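Print | E-mail

Kanus shows sorting arm to visitors, leaves questions open

20 July 2023

Kanus opened its Arboleda workshop to the public for the first time and gave most of the floor over to a robot arm that pushes plastic blocks across a wooden board. The company says the system, called Brirkik, will one day sort small parts by shape and color.

One day is doing a lot of work there. Visitors watched from behind a rope for 40 minutes, and staff chose every layout of blocks themselves.

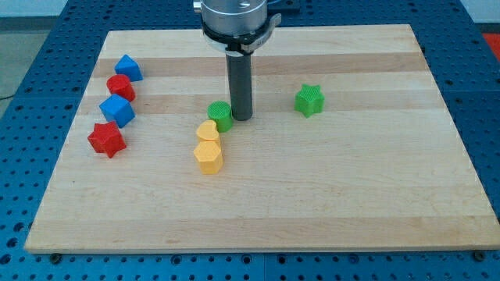
Project lead Yanti Sopacua told the crowd that Brirkik had logged 712 practice runs since November. Asked how many had gone well, she said the team was "still agreeing on what well means."

Senthil Rodrigues, who runs a packing shop with 21 workers, was not sold. "My people do this with their hands while talking," he said. "Show me a bin of mixed screws."

Kanus did not give a price. Engineer Sudheer Pillai said a trial at a customer site was possible within 5 months - the same answer he gave at a trade evening last year. No customer has been named.

Print this story | E-mail this story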